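What to Settle Before You Buy a Clothes-Handling Robot
Household Equipment Tips, January 2020

Most of the questions we get about laundry robots are about price. Price matters, but the people who end up with a machine in the closet usually got there by skipping the planning. Start with the clothes and the surface they will be handled on, then look at catalogs.

Big printed garment on a bed:
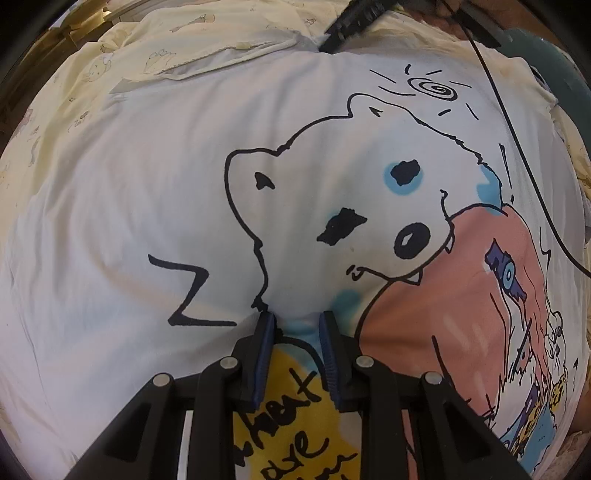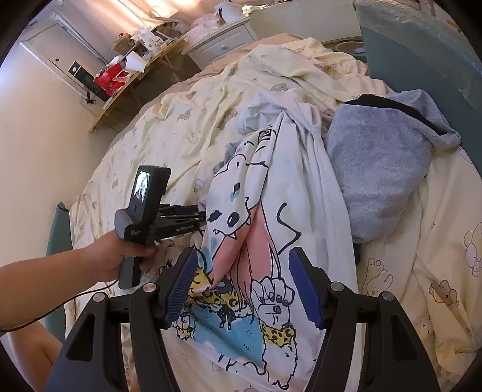

Make a list of what you fold in an ordinary week. Put the awkward items at the top: oversized shirts, fleece, anything with a hood or a lining. Shirts in a plain color and a standard size are the easy case, and every seller's demonstration uses them. Ask to see your own worst item handled before you sign anything.

Check the gripper first. Two flat metal fingers will slide on cotton jersey. Ribbed rubber pads hold better and wear out sooner, so ask what a pair costs and how you change them. Orix sells pads in sets of 8. Gagnon sells only the whole finger, and that changes the sums over a few years.

Two grippers or one? A single gripper can pick up socks and hand towels. For shirts and sheets you want two, one to hold an edge while the other pulls. Talleck prices the second arm separately, and the first figure on the quote is for one arm.

Measure the work surface. A bed works for a person but it is soft, and a patterned sheet under a patterned shirt is hard for any camera to sort out. Put down a plain, dark cover if you plan to use the bed. A firm table at hip height is better. Leave 50 inches of clear floor on the side where the base will stand, and check that the closet door still opens.

Plan for cables. Thin ones get pulled across the cloth and snag on buttons. Run them behind the work surface and clip them down.

Write the budget in two columns, one for the purchase and one for the upkeep. The second column should have:

Pads or fingers
Software fees, if the maker charges them
A service visit
Delivery and setup, including stairs
Return shipping if you send it back

Josphat Makori, who fits out small laundries and now does home jobs as well, tells his customers to keep $900 aside for the upkeep column in the first year. He has seen that spent on service calls alone when the arm was bolted to a table that rocked.

Renting is worth a look. Flasura will rent a two-arm unit by the month, with a trial of 5 days. Use the trial on a full week's wash saved up beforehand – a half basket tells you very little. Keep a note of every item you had to finish by hand.

Ask about timing too. One maker told us its new model would ship in September, and old stock often gets marked down before a change like that. Get the length of parts support in writing before you take the discount.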